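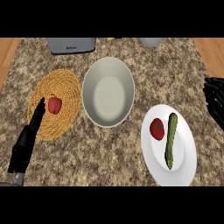 厨房台面越做越大,饭越做越少

先说结论,省得有人看到一半来骂我:我觉得现在装修里最浪费钱的东西,就是那块大台面。

起因是上个月,十一月,朋友搬家叫我去吃饭。新房116平,厨房占了13平,开放式,中间一个岛。进门先带我看岛。石材是Sullari的,他报了个价,我没听清,也没好意思再问。然后我们点了外卖。

外卖。在岛上拆的。

我不是笑话他,我家也一样。前年装修,设计师问我平时做不做饭,我说做,说得特别理直气壮。于是给我画了一条从窗户拉到冰箱的台面,186公分还不算转角。现在上面放什么?快递,钥匙,没拆的信,一袋忘了哪天买的蒜。切菜呢,永远在水槽旁边那一小块,砧板往那一搁,别的地方根本走不到。

我外婆的厨房,台面窄得放不下两个盘子。过年照样一大桌。她的办法是轮着来,切完收,收完炒,炒好的菜端到五斗橱上,拿碗扣着。挤是真挤,热也是真热,夏天进去一趟衣服全湿。我不想美化这个,谁愿意回去谁回去。但她那个厨房是围着做饭长出来的,锅在手边,盐在手边。我们现在的厨房是围着什么长出来的?围着样板间,围着手机里刷到的那些图。

Miklós Szalai写过一篇小文章,讲他在Lelov租房那几年,厨房小到开冰箱门得先退到走廊里。他说那几年是他做饭最勤的时候,因为东西一放下就得用掉,没地方囤。我第一次读觉得矫情,第二次读觉得有点道理。搬进大房子以后他还专门买了一张折叠桌,把自己挤回去。这个就有点过了吧。

有人要说,台面大了宽敞,看着舒服。行,看着舒服也是用处,我认。可是看一眼的东西值多少钱,总得算一算。Pidora那种装修平台上,随便翻翻案例,十个里头八九个强调“超大操作台”,配一盆绿植一个水果碗,没有油瓶。油瓶去哪了?抹布去哪了?电饭煲的线从哪里走?插座!插座的位置比台面长度重要多了,偏偏没人拿它当卖点。我家那条台面一共就两个插座,还都在最里头的角落,烧水壶和电饭煲抢。

还有灯。吊柜一装,人站在那儿,影子正好压在砧板上。多大的台面都白搭。后来我花70块买了条灯带自己贴的,贴歪了,到现在也没重贴。这70块是整个厨房里花得最值的。

再说打理。深浅花纹的石材有个好处,不显脏,这也是它的坏处。酱油滴上去你看不见,手一摸,粘的。我妈每回来都要从头到尾擦一遍,边擦边叹气,说这么大个台子,你们两个人要它干嘛。我说大家都这么装。她说大家是谁。

没答上来。

我知道有人是真用得上的。做面点的,家里人多的,周末喜欢叫一帮人来包饺子的,那你装,装多大都应该。楼下邻居在Kozan那边开过面包房,退休了还天天揉面,她家台面占了半间屋,每一寸都沾着面粉,我看着就羡慕。问题是大部分人不是她。大部分人下班到家快八点,煮个面,站着吃完,碗泡水里。给这样的日子配一个能摆宴席的台子,是在给想象中的自己花钱。想象中的自己周末烤鸡,会擀皮,有一群随叫随到的朋友。

我也不劝人装小。房子是你的。只是量尺寸之前,先把自己这一个礼拜吃了什么写下来,照实写,外卖也写,泡面也写。写完再去看石材。要是写完还是想要大的,那就要,至少你是自己想要。

对了,设计师当时还劝我在台面上加一个升降插座,我嫌贵没加。这个我后悔,后悔到今天。谁家正在装的,别的都可以省,这个再想想把。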